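# 夹爪对比 常见问题

四月更新。先看完再来群里问，重复的问题不一个个回了。想到哪写到哪，顺序有点乱，凑合看。

涉及的东西：Fekus 手持夹爪、Cirkach 手持夹爪、Cirkach 桌面臂、Grube 控制器。项目代号 Flevport，下面提到"Flevport 的表"都是指共享盘里那张总表。

## 总的

### 到底在比什么

三件事。指垫，连杆开合的手感，控制器延迟。相机是后来加进来的，因为有人问广角畸变会不会影响后面的标注，所以顺手也记了。

不比价格。价格问采购。

### 现在有结论了吗

有一半。

指垫：带棱的好于平面的，书和薄盒子上差别明显，圆的东西上差别不大。
手感：Fekus 轻，Cirkach 稳。看人。
控制器：Grube 新固件能用，旧固件别用。
相机：还没比完。别引用。

### 为什么拿书来试

书难夹。封面滑，书页会散，厚度不一样，夹紧了封面弯，夹松了往下溜。立着的书和摊着的书完全是两个任务。方块和杯子第一周就做完了，几把夹爪分不出高下，拿去开会没什么可讲的。

绘本尤其麻烦。又大又薄，叠在一起的时候想只拿最上面一本，经常连下面那本一起带走。

### 一共做了多少次

总表里有效记录 1673 条。包含早期方块和杯子那批。只看书的话自己筛，"物体类别"那一列，选"书"，别选"纸制品"，纸制品里混了包装盒。

每种指垫在书上的配额是 200 次，每种控制器设置也是 200 次。这两个 200 不是同一批，别合并算，上次有人合了，图画出来很怪，查了一下午。

## 指垫

### 有哪几种

- 平面垫，Fekus 出厂自带
- 带棱垫，蓝色，后来换的
- 细点垫，Cirkach 出厂自带
- 自己切的海绵条，只做了很少，不进总表

### 带棱的要分方向吗

要。棱的方向和滑的方向垂直才有用。装反了跟平面差不多，有时候还不如平面。装完用手指从上往下捋一下，感觉一格一格的就对了，顺溜的就是反了。

左右两片是对称的，不能互换。包装袋上有字，L 和 R。袋子丢了就对着光看，斜口那一头朝上。

### 指垫多久换

看棱。棱顶磨平了就换。没有固定次数，夹硬壳书磨得快，夹软皮书慢得多。

换下来的别扔，丢"旧垫"盒，写上日期和夹爪编号。磨损那张图还要用。

### 指垫上有灰怎么办

胶带粘一下。别用酒精，酒精擦过之后有一阵子特别涩，那一段的数据全偏高，后来都标了"擦后"排除掉了。

非要擦，用清水，晾干再上。晾干是真晾干，不是甩两下。

### 海绵条为什么不进总表

每次切的厚度都不一样。没法比。效果其实挺好的，夹薄册子很舒服，但是边上会掉渣，掉在桌上又被相机拍进去，算了。

### 夹厚书打滑，加力有用吗

有一点用，很快就没用了。加到后面是连杆在弯，力没到指尖上。先看夹的位置：厚书夹重心偏上一点，别夹最顶上那一条。夹顶上书会转，转起来什么垫都拉不住。

再看是不是夹在封面护封上了。护封和书之间会滑，垫子没滑。这种记"护封滑"，别记"垫滑"。

## 夹爪本体

### Fekus 和 Cirkach 先拿哪个上手

新人拿 Fekus。轻，扳机行程短，半小时就会了。

Cirkach 扳机行程长，好处是慢慢合的时候可以停在中间任意位置，坏处是手酸。连着做一上午的话，中间一定要换人。

### 开口多大

以各自说明书为准，这里不抄，抄错过一次。实际用下来，两把都够夹家里常见的厚书。字典那种不行，字典别试，指尖会外张。

### 连杆轴的螺丝松了怎么办

拧。但是别拧死。拧死了开合发涩，比松还麻烦。标准做法：拧到底，回退一点点，开合几下，不晃也不卡就行。

四颗都要看，别只看晃的那颗。一边紧一边松，两根手指合上时中线会偏，标定白做。

每次开工前检查。收工也检查一遍最好，没时间就算了，但开工那遍不能省。

### 手指合上有一条缝

先看垫子是不是没贴到底。十次里大多数是这个。
垫子没问题再看螺丝。
螺丝也没问题，看有没有东西卡在连杆镂空的地方。纸屑最常见，书夹多了会有。
都不是，换一把，贴条子写"有缝"，放维修架。

### 两把能同时用吗

可以，双手任务本来就是要两把。注意线。两把的线在桌面中间交叉的时候很容易拽到，拽一下接头，那一条就断流了，回放的时候是花的。

线从手腕外侧走。别从两指中间过得太高，低低地走没事，高了会挡住被夹物体的下沿，标注那边会骂人。

### 左右手一定要用同一型号吗

不一定。混着用也做过，Fekus 在右 Cirkach 在左。能做，人会别扭，两只手发力不一样，双手搬书的时候书会歪。混用的记录在"配置"列写"混"，对比的时候别拿来跟同型号的比。

### 延长杆装不装

看任务。桌面任务不装也行。够里面架子的时候装。装了之后晃动会放大，移动速度要降，手生的人先空跑几遍在开始录。

## 控制器

### Grube 新旧固件差在哪

旧固件有卡顿。不是每次都有，有的时候一卡就是一下，扳机已经松了夹爪还咬着。书就被拖着走。

新固件没再碰到过。启动慢一点，上电后等灯不闪了再操作，不要着急。

查固件：长按侧键，屏上第二行。第一行是硬件版本，别看错，好几个人报的都是硬件版本。

### 延迟怎么测的

扳机上贴标记，指尖贴标记，一台高速相机同时拍两个，数帧。土办法，够用。脚本在共享盘 tools 目录，readme 写得很短，看不懂直接问。

每次测 15 组，去掉最大最小，取中位。别取平均，旧固件那个卡顿会把平均拉得很难看，看不出正常情况下什么样。卡顿单独报。

### 力矩档位设几

书用低档。硬壳书可以中档。高档不要用在任何纸做的东西上，会留印子，绘本封面被压出两条棱印的已经有好几本了。

平面垫高档不留棱印，但是封面会折。一样不行。

### 换了夹爪控制器要重设吗

要。Grube 会记上一把的零点。换了不重设，合到底的时候会多压一截，电机嗡嗡响。听见嗡嗡响马上松手。

重设步骤：
1. 全开
2. 长按零点键，灯变色
3. 慢慢合到底，停住
4. 再按一下零点键
5. 开合几下，看屏上数字回不回零

第三步一定要慢。快了零点会偏，后面全偏。

### 能不能不用 Grube，用 Cirkach 自带的

桌面臂可以。手持的不行，口不一样。有转接头，接触不好，不推荐。用转接头采的数据目前只有很少几条，标了"转"。

桌面臂用自带的话，注意单位。自带控制器导出来是毫米，Grube 是归一化的零到一。合并前先换算。脚本会检查，但是脚本只检查列名，不检查数值，所以别完全信脚本。

## 相机

### 装哪

夹爪上，朝指尖。两指、垫子、被夹物都得看得到。装太高看不到垫子和物体接触的地方，装太低看不到前面桌子，人没问题，模型会找不到东西。

### 广角要不要去畸变

采的时候不去。原始存。后处理再说。

标定板每次换镜头都要拍，换夹爪也要拍。没拍标定的那几天数据还在，能用，只是不能拿来算距离。

### 画面边上弯得厉害，墙上的东西都歪了，正常吗

正常，广角就这样。背景里墙贴啊架子啊弯了不影响。要看的是中间那一块，指尖到物体那一段。中间也弯就是镜头没拧紧或者装斜了。

### 背景要不要清干净

不用。之前有一批背景特别干净，换到有杂物的房间就掉得厉害。桌上留几样东西，墙上有什么就是什么。但是同一组对比里背景别动，做完一组再换。

反光注意一下。白桌面加顶灯，有的角度会发亮一片，自动曝光会跟着跳。曝光锁死，开录前看一眼直方图，别顶到右边。

### 一台相机还是两台

一把夹爪一台。双手任务就是两台，时间要对齐。对齐方法：开录后两把夹爪指尖碰一下，碰的那一帧当零点。碰轻点。

忘了碰的，用扳机信号对，误差大一些，标"软对齐"。

### 帧率设多少

默认，别改。改过的请改回来。真的。

## 书的摆放和流程

### 立着的书站不住怎么办

书页稍微松开一点，翻开一个很小的角度，能站。硬壳的好站，软皮的基本不行，软皮的就换平放任务。

不要用书立。书立是金属的，指尖会磕。也不要拿胶粘，有人粘过，拿起来的时候掉了一层封面。

### 立着的书从哪边夹

从正面过去，两指分在左右，对书的下半段或者中段，合之前停一下。看一眼两边垫子离书的距离是不是差不多，差很多就先平移。直接合会把书推倒。

推倒不算失败，算"推倒"，单独一类。扶起来在试一次，新开一条，不要接着同一条录。

### 扇形摊开的一叠怎么拿最上面那本

先从露出来最多的那个角下手。指尖一上一下，下面那指贴着封底往里送一点再合。带棱垫这里反而要小心，棱会勾到下面那本的边，平面垫没这个问题。这是目前平面垫唯一赢的地方。

连下面一起带走的记"双取"。

### 旁边的东西碰倒了算吗

碰倒了停，记"碰撞"，摆回去。摆回去不用特别准，差不多位置就行，太准了反而每次都一样。

### 书用什么书

随便，家里有什么用什么。封面有塑料膜的和没有的都要有。总表里有书的编号，新书先登记再用，贴小标签，标签别贴在会被夹到的地方。

现在桌上是这个样子： 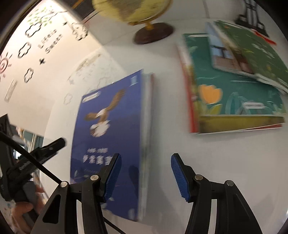
*书本桌面，蓝色带棱指垫，立着的是《伊索寓言》，右边一叠绘本。*

### 带棱垫夹书的结果能发一下吗

总表第三页。粗略讲：立着的硬壳书，带棱最好，细点第二，平面最后。摊着的薄绘本，平面和细点差不多，带棱略差，差在双取上。

具体数字不在这里写，还在补数据，写了回头又要改。

### 为什么我这边平面垫比带棱的好

可能的原因，按遇到的次数排：

- 带棱垫装反了
- 一个人做平面，另一个人做带棱，两个人熟练度不一样
- 书不一样，做平面的那天刚好都是没膜的
- 带棱那副磨平了没换

第二条最坑。同一个人两种都做，顺序打乱。先做完一种再做另一种也不行，后做的那种占便宜，手熟了。

### 一个人一天做多少合适

手酸就停。手一酸扳机就合得快，推倒的就多，那段数据回头一看就看得出来。宁可少一点。

## 桌面臂

### 桌面臂跟手持的能直接比吗

不能直接比成功率。手持是人在操作，人会补救，书歪了手腕一转就救回来了。臂不会。

能比的是指垫排序。目前排序基本一致，臂上面差距更大一些。

### 臂上也装同样的指垫？

装得上，要垫片。垫片图纸在共享盘 parts 里，找带 v3 的，v2 孔位错了，还没删，怕有人在用。

### 臂老是停在书前面不动

接近阈值太保守。配置里改小，一次改一点。改完先用软皮书试，撞上了损失小。

还不动就看是不是急停没复位。别笑，经常是。

### 臂和手持夹爪能同桌吗

可以同桌，不要同时动。臂动的时候人手收回来，手持夹爪放下。没有例外。

## 数据和表格

### 命名

夹爪_指垫_控制器_任务_序号。全小写，下划线。不要空格不要中文。中文写在备注列。

之前有人用减号，脚本会切错，已经上传的不用改，我们这边兼容了。新的别再用。

### 失败的要传吗

要。失败的比成功的有用。只有断流的不传，断流的本地也别留，占地方，后面分不清。

### 失败类别一共有哪些

垫滑，护封滑，推倒，双取，碰撞，掉落，其他。写"其他"的请写一句备注，光写"其他"等于没写。

掉落和垫滑的区别：夹起来之后离开桌面才掉，算掉落；没离开桌面就溜了，算垫滑。边界情况看回放，还看不出就随便选一个，备注写"边界"。

### 录到一半发现螺丝松了

那条作废，往前翻，翻到中线还正的那条为止，中间的都标"待查"。拧好，重设零点，重拍标定，继续。

麻烦是麻烦，所以开工前要检查。

### 表格打不开 / 没权限

发 Flevport 群里，写清楚哪张表。私聊容易漏。

## 杂的

### 能带回家做吗

Fekus 那把可以，登记一下。Cirkach 不行，只有两把。Grube 跟着夹爪走，电源线也要一起带，上次忘了电源线又跑一趟。

### 备用件在哪

靠门的柜子第二层。指垫、螺丝、接头线。拿了写条子。螺丝两家规格不一样，袋子上有标，别混。混了的话长的那种是 Cirkach。

### 会加别的夹爪吗

下一轮可能加一把吸盘的，还没到货。到了再更新。吸盘夹书估计另起一张表，失败类别要重新定。

### 这页多久更新

有空就更。上次漏掉的延长杆和软对齐已经补了。相机那节等比完再重写，现在写的先凑合用。

没写到的，群里问，写上夹爪型号、指垫、固件版本（第二行那个）。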